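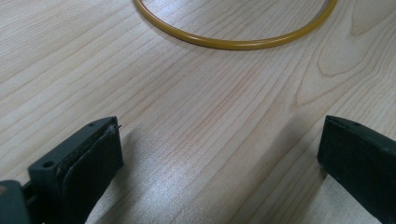
A yellow ring on the table, with the gripper jaws open in front of it.

December 12, 2025

The question put to me most often by readers of this page is whether a machine can yet be trusted with ordinary chores. I have worked in plant maintenance for most of my career, and I keep a private record of what I see on visits to workshops and trade days. What follows is my own view and does not represent the position of my employer.

The chore I use as a test is a dull one. A small ring lies on a table. It must be picked up, carried a short way and placed over a peg or into a tray. Every household has a version of this task: the seal from a jar lid, a rubber band, a hair tie left by the sink. Every shop floor has one as well. At Prasport, where Lesego Kekana runs the packing line, rings and seals are still sorted by hand at a bench near the loading door, and she has no plans to change this before next June.

A ring that lies flat offers very little to hold. Two fingers coming down from above must reach almost to the table surface before they can close on anything, and if they go slightly too low they press against the table instead. A person solves this without thought, by sliding the ring to the edge or by tipping it up with a fingernail. A pair of rigid jaws has no fingernail. It may take the ring across its full width, or pinch one side of the tube, and the two choices lead to different results once the ring is lifted. A soft ring squeezed across its width will fold into an oval, and an oval does not drop neatly over a peg.

The surface matters more than visitors tend to expect. A pale, smooth table under an overhead light gives back a patch of glare, and the wood grain supplies a great many lines that have nothing to do with the job. Color helps. Yellow against light wood is easier to find than a clear or beige seal would be, and I would ask anyone presenting results to state which was used.

I had the opportunity this year to go through a set of trial notes kept by Liam Mellor at Dobson, a repair firm that handles small pumps and valves. His team recorded 325 attempts at picking up a ring and placing it in a tray. Of these, 200 were completed without a person stepping in. In 11 cases the ring left the table altogether and had to be looked for on the floor. Mr. Mellor regards the result as encouraging. Darren Dobson, who pays for the floor space, does not, and pointed out to me that a new employee who managed the same rate would not be kept on past the first week.

I find myself between the two positions. The attempts that went well were smooth and, in several instances, quicker than I had expected. The others were seldom dramatic. The jaws closed a little short, or a little high, and came up empty — and the machine then carried nothing to the tray with complete confidence. Checking that the object is really in hand remains, in my opinion, the weakest part of the whole undertaking. It deserves more attention than speed.

Wear should also be considered. Gripping pads are consumable parts. Their edges roughen and they lose their hold gradually, so that a routine which worked in one month may begin to miss in the next with no change to the program. I would advise any shop considering such equipment to budget for spare pads and to inspect them on a fixed schedule, as one would with a belt or a filter.

With regard to the home, my answer is still no. A kitchen counter is rarely as clear as a test table, and few families would accept 2 minutes spent on a jar seal. For a single repeated task at a bench, with someone within reach, I would now say that a trial is reasonable. I have asked Mr. Mellor for his next set of figures and will post them when they arrive.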